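Prader Retractable Clothesline with Dundament Post Socket

Sold by Nornton Yard & Laundry. Page updated 2019-03-30.

Wall reel, single line, pulls out to 16 feet. Hooks onto a post, a second wall, a tree if you use the strap. Goes back in by itself when you let go, so don't let go, walk it back.

The reel is the same one we've sold all along. New this year is the bracket (swivels now) and the Dundament socket, which goes in the ground and takes the far post. Post comes out when you mow. Drop the cap on so you don't lose an ankle in the hole.

Whats in the box:
Reel with bracket
Line, already wound
Hook plate for the far end
Masonry screws and wood screws, both
Starter bag of plastic clothespins, red and light blue
Paper template for drilling

Socket and post are a separate box. If you order the full kit they ship together but sometimes show up on different days. Wait for both before you dig. 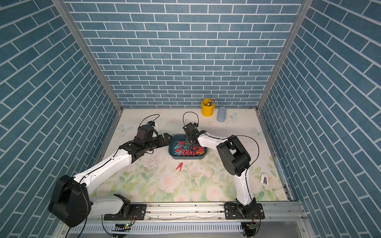 Tray of pins, blue brick-pattern panels behind.

Picking a spot

Sun is nice, wind is better. A shady side yard with a breeze will beat a hot still corner for towels. Keep the line off anything that drips or sheds, so no pines, no gutters, no bird feeder. Lena Wysocka at our counter had hers under a mulberry for one summer. One.

Height: reach up flat-footed, mark where your palm is, put the reel a little under that. People mount it too high, then the far end gets hooked higher still and sheets are a fight. Line sags when loaded. A queen sheet folded over once should clear the grass with wet weight on it. If it doesn't, go up a bit at the post end, not the reel end.

Indoors works. Laundry room, over a tub, a hallway if no one minds. You need a stud. Drywall anchors are not OK for this, we get the reel back with a chunk of wall on it and that's not warranty.

Mounting

Tape up the template. Level it. Drill pilot holes, screw the bracket in, hang the reel, lock tab down till it clicks. Pull the line out a foot and let it back in slow. Should be smooth. If it grinds the bracket is twisted, back the screws off and try again.

Hook plate goes on the other side at matching height. Swivel takes up some angle but not a lot.

For the Dundament socket: dig, gravel in the bottom, set socket, pour a bag of fast concrete around it, check the post for plumb both ways before it sets. Leave the post out overnight after. Rain in the socket drains through the gravel, so don't skip the gravel. Clay soil, dig deeper and use more of it. 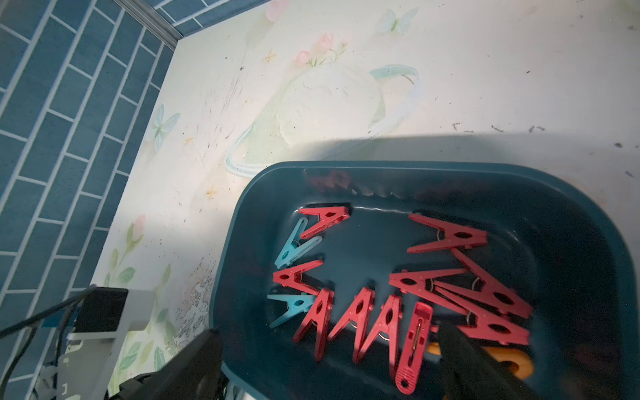

About the pins

Plastic, spring in the middle. Pins are the part everyone asks about and the part we make the least on. Replacement bags ship loose. We also sell them by the case, 500 to a case, mostly to campgrounds and motels. Cases can be all red or mixed. You can't pick the mix.

Sun gets to plastic eventually. Take them in with the laundry and they last. Leave them out on the line all July and they'll start snapping. Wood ones hold up to sun but go gray and can mark whites, so take your pick. Either kind fits this line.

Heavy stuff (jeans, bath mats) use more pins or fold it over the line. Knits, pin at the hem, never the shoulders. Socks by the toe. Pillowcases with the open end down and one side unpinned so the wind gets in.

Keep them in something shallow, not a bag. A bag you dig around in. A tray you just grab.
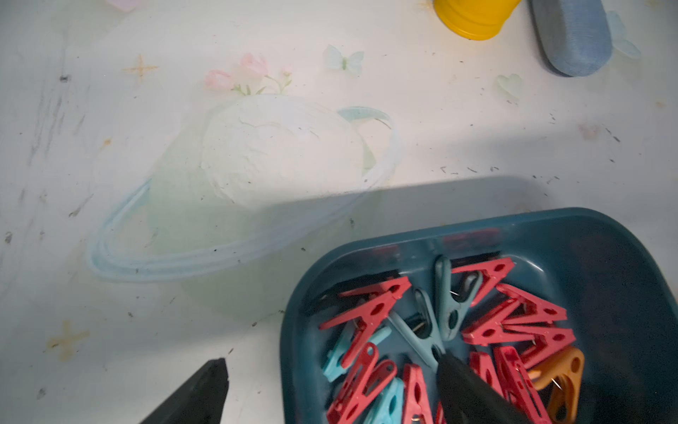

Plastic clothespins in a teal tray.

Line care

Wipe it before the first load and every so often after, damp rag, pinch and walk. Pollen season do it every time. Dish soap if it's gotten grimy. Let it dry all the way before it goes back in the reel or it gets musty in there and the first shirt of the week will have a stripe.

Don't oil the spring. Don't open the housing. Spring is tested to 2,000 pulls before it leaves the shop and it's under tension the whole time, it will come at you. If it quits retracting, send it back, we'll swap the reel and you keep the bracket.

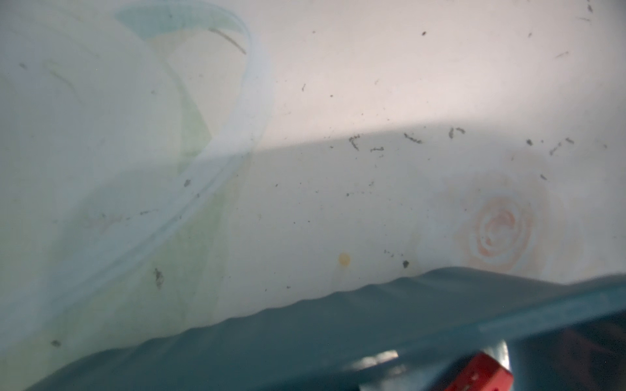
Winter, take the reel in if it freezes where you are. Lifts right off the bracket, tab up and pull. The socket stays put with the cap on. Mark where it is before snow or you'll be poking around for it in spring.

Warranty is 3 years on the reel, parts only. Line and pins not covered, they wear out, thats what they do. Need your order number. A photo of the problem helps and saves a couple of emails.

Questions we get

Will the Heo line fit this reel? No, too thick, it bunches up on the spool. Works fine as a fixed line between two hooks though.

Can I use two reels on one post? Yes, opposite sides, and get the second hook plate. Same side pulls the post over.

Can I get a longer line? Not in this housing. Longer reel is a different item, call and ask for Ikechukwu Mohammed, he knows what's in the back.

Do you install? No. Local handyman can do it in an afternoon. Nilmini Paul has a short list for people near the store.

My lock cleat slips. Wrap it twice, figure eight. Still slips, the line is probably soapy.

Colors on the reel: white, gray. Green is out of stock and we don't have a date.

Orders in before noon go out same day, except the socket and post, which go by freight.

Nornton Yard & Laundry | Contact: Nele Meinecke, orders desk | © 2019 Nornton. All rights reserved. | Back to top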